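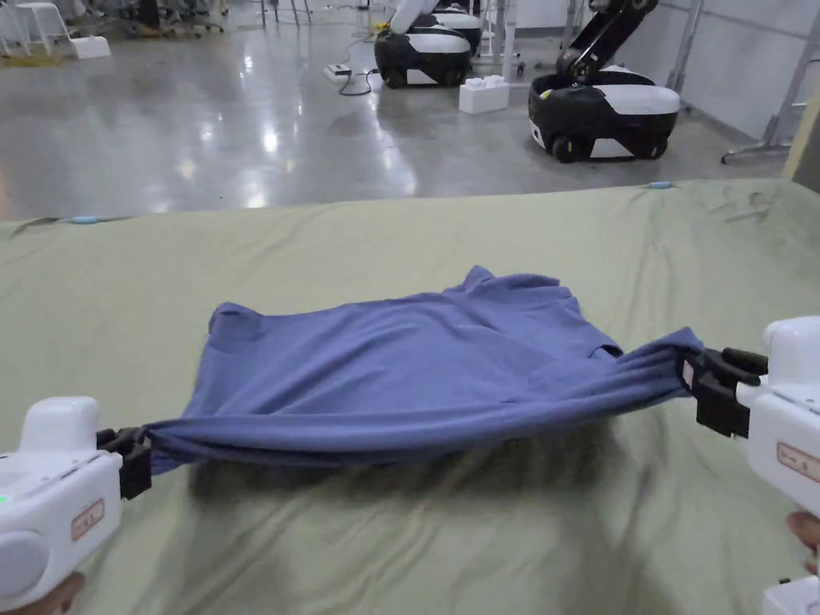
Short-sleeved T-shirt in blue, on a green work cloth.

Print this page | E-mail this page

Jiltex Esa Short-Sleeve T-Shirt, Blank

The Esa is a plain crew-neck T-shirt sold unprinted to screen printers, uniform suppliers and shops that do their own dyeing or embroidery. It is made from 100 percent combed cotton in a single jersey knit with a finished weight of 212 grams per square meter. That puts it in the heavier part of the Jiltex line. Customers who want a lighter shirt for summer events should look at the Ukine, which uses the same pattern pieces in a thinner knit.

Fabric

The yarn is ring-spun and combed before knitting. Combing removes the short fibers, and the face of the cloth stays smoother under ink. The fabric is knitted in open width, washed, dyed and then compacted. Compacting pushes the loops closer together before cutting, so most of the length shrinkage is taken out at the mill. Remaining shrinkage is no more than 2 percent in length and width after the first home wash, when the shirt is dried flat. Tumble drying on high heat will give a larger figure and is outside the specification.

Dyed colors use reactive dyes. Gray Heather is the exception. It contains a portion of pre-dyed cotton fiber, and its shade varies more from lot to lot than the solids do. Lot numbers are printed on the carton label. Orders that must match should be filled from one lot, and the request should be written on the order form.

Construction

The body is cut with side seams. A tubular body costs less to make but tends to twist after washing, and Jiltex stopped offering one in this weight. Sleeves are set in. Sleeve and bottom hems are sewn with a two-needle coverstitch. The collar is a rib knit with a small amount of stretch fiber in the rib only, joined with an overlock seam and topstitched on the body side. Tape in the body color covers the neck seam from shoulder to shoulder.

There is no pocket, and none can be added at the factory. The Degefa has a left chest pocket and a longer tail.

The size label is heat-transferred inside the back neck. It can be covered with a customer's own transfer of equal or greater size. Care and fiber content are on a sewn label in the left side seam, which must stay in place if the shirt is to be resold.

Sizes and fit

XS through XXL in all colors. XXXL in Black, White and Navy only. The fit is straight, with no waist shaping. Chest width is measured flat, directly under the armholes, with the shirt relaxed. Body length is measured from the high point of the shoulder to the hem. Measuring while the cloth is pulled will overstate the width, and this is the most common cause of size complaints. Let shirts rest unfolded overnight before measuring.

Printing and finishing

Water-based, plastisol and discharge inks can all be used. For discharge printing, test each color first. Black and Forest respond well, Royal only partly. Transfers should be pressed at the ink maker's lowest recommended temperature, with a short pre-press to drive moisture from the cotton. White and Natural may scorch if the press is left closed too long.

For embroidery, use a cutaway backing. Tearaway backing is not stiff enough for dense designs on this knit.

Care

Machine wash cold, inside out, with like colors. Dry flat or tumble on low. Do not bleach. Iron on the reverse if needed. Do not dry clean.

Ordering

Sold by the carton, one size and one color per carton. Single sample shirts are available in any stocked color and are not returnable. Cartons may be returned unopened. Shirts that have been printed, washed or relabeled cannot be taken back unless the fault is in the cloth or the sewing.

Specification last revised February 21, 2026.

Print this page | E-mail this page

Comments

Tolera Moges
We switched from the Ukine to this one for shop uniforms. Collars have held their shape so far. The sleeves run longer than I expected in Medium, so order a sample if that matters to you.

inkandpress
Is the rib collar dyed with the body or separately? On our last carton of Royal the collar looked a shade darker.

Jiltex Product Desk
The rib is dyed in the same shade but in a separate bath. A slight difference is within tolerance. Please send the lot number if it shows at arm's length.

R. in shipping
Got 2 cartons in June with the old sewn neck label. Same shirt otherwise?

Jiltex Product Desk
Yes. Old stock, same cloth and pattern.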